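Clause de dédit-formation : mon employeur me réclame le remboursement

Par Solange Charbonneau, le 27 octobre

Bonjour à tous. J'ai démissionné de la société Oltitz après un peu plus d'un an. En mars, on m'avait fait signer un avenant avec une clause de dédit-formation pour un stage sur le logiciel Akix. Si je partais avant vingt-quatre mois, je devais rembourser 2 000 euros. Mon préavis se termine bientôt et la RH m'annonce par courriel qu'elle va retenir la somme sur mon solde de tout compte. Est-ce qu'ils en ont le droit ?

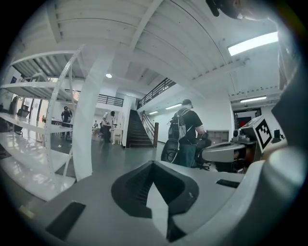
Kazmi demande si l'avenant a été signé avant le début du stage ou après, parce que tout part de là. Une clause signée une fois la formation commencée ne vaut pas grand-chose devant les prud'hommes. Il faut aussi qu'elle indique la date, la nature, la durée et le coût réel de la formation, ainsi que les modalités du remboursement.

Solange Charbonneau
Signé la veille du stage, j'ai gardé mon exemplaire. Il y a la date et la durée (trois jours). Pour le coût, il est seulement écrit « forfait de 2 000 euros ». J'ai demandé la facture de l'organisme, Dovham, et une collègue de la compta m'a dit que c'était 1 173 euros.

bertrand_rh
Je vais être moins optimiste que d'autres. Vous avez signé, vous avez suivi le stage, vous partez avant le terme. Côté employeur, on finance une formation en comptant sur le salarié derrière. Si la clause est correcte, elle s'applique et c'est normal. Vous pouvez contester le montant, pas le principe.

mirabelle54
Pas d'accord. L'employeur doit de toute façon adapter ses salariés à leur poste, c'est dans le Code du travail. Si Akix est l'outil que Solange utilise tous les jours, la formation était obligatoire pour lui et il ne peut pas la faire rembourser. La clause ne tient que pour des dépenses qui vont au-delà de ses obligations légales ou conventionnelles.

bertrand_rh
Encore faut-il que ce soit l'outil du poste. On n'en sait rien.

Solange Charbonneau
Je m'en sers pour les plannings, tous les jours depuis le stage. Avant on avait un autre logiciel, qui a été arrêté.

mirabelle54
Alors c'est de l'adaptation au poste. Gardez les courriels qui annoncent le changement de logiciel.

Kazmi
Même avis. Et sur le montant, un forfait supérieur à la facture se discute très bien, puisque le remboursement doit être proportionné aux frais engagés. Vérifiez aussi s'il y a une dégressivité selon les mois de présence. Chez mon ancien employeur, on déduisait 120 euros par mois travaillé.

Solange Charbonneau
Aucune dégressivité, c'est tout ou rien.

bertrand_rh
Là, je reconnais que c'est mal rédigé. J'essaierais quand même de négocier avant d'aller au conseil. Ils accepteront peut-être de descendre à quelque 1 000 euros.

mirabelle54
Pourquoi payer 1 000 euros si elle ne doit rien ? Courrier recommandé d'abord, en contestant la clause et la retenue. Et si vous signez le reçu pour solde de tout compte, vous avez six mois pour le dénoncer - mais vous pouvez aussi refuser de le signer.

Solange Charbonneau
Merci. J'envoie le recommandé et je demande la copie de la facture par écrit. Je reviendrai donner la réponse de la RH.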